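Oil or water-based for a timber table edge that gets wiped down every day?

gumnut_shed
Hi all, long-time lurker, first proper thread. I've got a timber table with a white work surface let into the top, so the only wood you touch is the edge that runs round the outside. Light coloured, no idea of the species (it was sold to me as "hardwood", thanks very much). It lives on a concrete floor in what used to be the garage and it gets used for everything, which means the edge cops wet elbows, tea, glue, and a sponge every single night.

The finish that came on it has gone. You can feel it, the grain's furry along the side where people lean. I want to sand it back and put something on that'll last longer than one winter. The bloke at the hardware place in Drorton sent me home with a 500 mL tin of Skindeck, the hardwax oil, and then my sister-in-law told me I was mad and should be using Fluvico, the water-based clear. So now I've got an unopened tin and no idea.

My questions:
- is an oil going to hold up to daily wiping?
- will it go yellow next to the white?
- do I need to mask the white bit or can I just be careful?

tidewrack
Welcome! Ok, the yellowing one is the one I'd worry about. Any oil is going to warm up pale timber, that's half of why people like it. On its own you'd never notice but butted up against white your eye goes straight to it. I did a pale ash shelf against a white wall and for the first month I thought I'd ruined it. Got used to it. Now I quite like it.

Fluvico stays closer to colourless. It does look a bit flat, a bit like the wood is behind cling film, but if you're fussy about the colour that's your answer.

And yes, mask it. Nobody is that careful.

oldsaltbush
Disagree with the cling film thing, that's from putting it on too thick. Thin coats of water-based look perfectly good. People treat it like house paint and then complain.

That said I'd still use the oil on an edge, and for one reason: repairs. Film finishes wear through at the corner, water gets under, it lifts, and then you're sanding the whole run back to fix a patch the size of a coin. With an oil you scuff the worn bit, rub some more in and go have lunch. For something people lean on all day I wouldn't consider anything else.

tidewrack
"Thin coats" yes, and how many of them? I had to do 4 before it stopped feeling rough. That's a lot of waiting around for one table edge.

oldsaltbush
Did you cut it back after the first? Water raises the grain. If you don't knock it down after coat one you're sealing the fuzz in and chasing it forever.

tidewrack
...I did not.

oldsaltbush
Well there you go.

gumnut_shed
Ha, this is already more useful than the back of the tin.
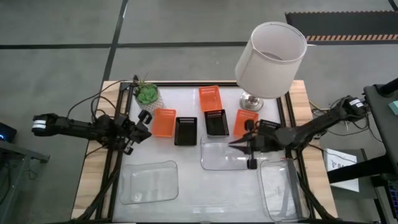 The table in July. Succulent and orange basket live on it, light edge is the bit I'm asking about.

It shows up best at the top corners and down the right-hand side. I haven't touched it yet beyond a wipe with metho. What I'm tossing up now is whether I can get away with hand sanding or if I should borrow my neighbour's Voß, the little orbital. I've never used one and I have visions of gouging the white.

kelpie_and_kettle
Hand sand it!! Please! An edge that narrow, an orbital will round it over before you've finished your first lap and you can't put it back. Cork block, sandpaper, a podcast, done in an evening. I did a whole set of bed rails that way with a sore shoulder and it was still less hassle than dragging the machine and the vac out.

Also keep the block flat and let it hang off the outside a little, never tip it in towards the middle. Two layers of tape over the white along the join and then a strip of cardboard over the tape if you're nervous.

plumbline77
The Voß is a nice sander but I agree, wrong tool. I'd use a cabinet scraper before either. Takes the old finish off in curls, no dust, and you stop where you want to stop.

kelpie_and_kettle
Telling a first-timer to buy a scraper is a bit much though isn't it. Half of learning a scraper is learning to sharpen a scraper. I gave up on mine and I've been at this for years.

plumbline77
It's a flat bit of steel. You file it, you hone it, you roll a burr. Ten minutes.

kelpie_and_kettle
Ten minutes for YOU.

tidewrack
I'm with kettle on this. I own two scrapers and they're both currently being used to mix filler.

plumbline77
I feel physically unwell.

oldsaltbush
Back to the finish for a sec. gumnut, what's the old stuff? If it was a factory lacquer, you need to get all of it off before the Skindeck goes on. Oil needs to get into the timber. Anywhere there's lacquer left it'll sit on top and stay tacky, and you'll get patches that pick up every bit of fluff in the room. Easy test is a few drops of water. Beads up, there's still finish there. Soaks in and goes dark, you're down to wood.

gumnut_shed
Good tip, just went and did it with a teaspoon. Soaks straight in along the front where it's furry, beads up in both corners and most of the way down the side. So it's half stripped already by the power of elbows.

Follow-up, is there any point asking a furniture restorer? I rang one over in Drorton and he quoted me $200, which felt steep for what it is but he'd do the lot and bring it back.

plumbline77
Pick-up and drop-off included? That's not steep, that's cheap. His van costs money to run.

tidewrack
It's cheap for a pro and expensive for a tin of oil you already own. I'd have a go. Worst case you make a mess of it and ring him then, he's got to sand it back regardless.

saltpan
Popping in to be the boring one. Rags. If you go with the oil, do NOT scrunch the rags up and chuck them in the bin. They can heat up by themselves as they cure and catch fire. Lay them out flat outside on the concrete or hang them on the fence, single layer, until they've gone stiff, or drop them in a tin of water with a lid. I've seen the inside of a shed after somebody skipped this step and it was not a fun afternoon for them.

kelpie_and_kettle
Seconding, thirding and fourthing this. Should be printed bigger on the tin.

gumnut_shed
I had no idea! Fence it is.

oldsaltbush
Right, here's how I'd go about it, and others can argue.

Tape up. Start with 120 by hand until water soaks in everywhere, then 180 and stop. Don't go finer for a hardwax, you start closing the surface and it won't take as much. Vacuum, then a barely damp cloth, let it dry. Stir the tin properly, all the solids are sitting on the bottom. Put on less than you think you need, wait ten minutes or whatever the tin says, then wipe off everything that's willing to come off. Leave it overnight. Second coat, same again, even thinner. 2 coats is plenty.

Then the annoying bit. Keep water off it for a week or so. Dry to touch isn't cured. Most of the "oil doesn't last" complaints are from people who had wet cups on it the next morning.

tidewrack
All sensible except I'd do a test patch on the underside of the edge first, for the colour. If you hate it against the white you've lost nothing and you can still go the Fluvico. Let the patch sit a couple of days too, the colour when it's fresh is not the colour you end up with.

oldsaltbush
Yep, fair, should have said that.

plumbline77
I'd go 150 not 120 to start. 120 scratches across the end grain at the corners are a pain to get out.

oldsaltbush
Only if you sand across it.

plumbline77
Which every first-timer does. No offence gumnut.

gumnut_shed
None taken, I absolutely would have. OK, 150. Underside patch goes on tonight. And what about cleaning after? I use a spray on the white part and it's going to end up on the edge no matter what I do.

saltpan
Depends on the spray. Anything with bleach or ammonia will strip the oil in no time. Warm water with a drop of dish soap, wrung-out cloth, dry it after. I've cleaned our kitchen bench that way for years and it gets a fresh rub of oil once a year when I remember.

kelpie_and_kettle
And put a saucer under the succulent if there isn't one! Water rings under pots are responsible for most of the sanding I've done in my life.

gumnut_shed
Update. Test patch has been on for two days. It's warmer than the bare wood, no question, sort of a weak-tea colour, but I had a torch on it next to the white and I don't mind it. My sister-in-law does mind it. She doesn't have to look at it. Going ahead with the Skindeck, thanks everyone, I'll post again when it's cured.

oldsaltbush
Good on you. Put the lid back on properly between coats, the stuff skins over if you look at it sideways.

Comments (4)

bluegum_lane: Found this searching for the tacky patches problem. Mine was leftover lacquer, same as oldsaltbush described. Sanded back, redid it, fine now.

mrs_magpie_77: Does anyone know if the Skindeck can go over a water-based stain? The label only talks about bare timber.

plumbline77: Give the stain a few days, then try it on scrap. I've had it work and I've had it go blotchy, same brand of stain both times.

wattle_and_wire: Still using Fluvico on everything here and no complaints. Cut back after the first coat, people.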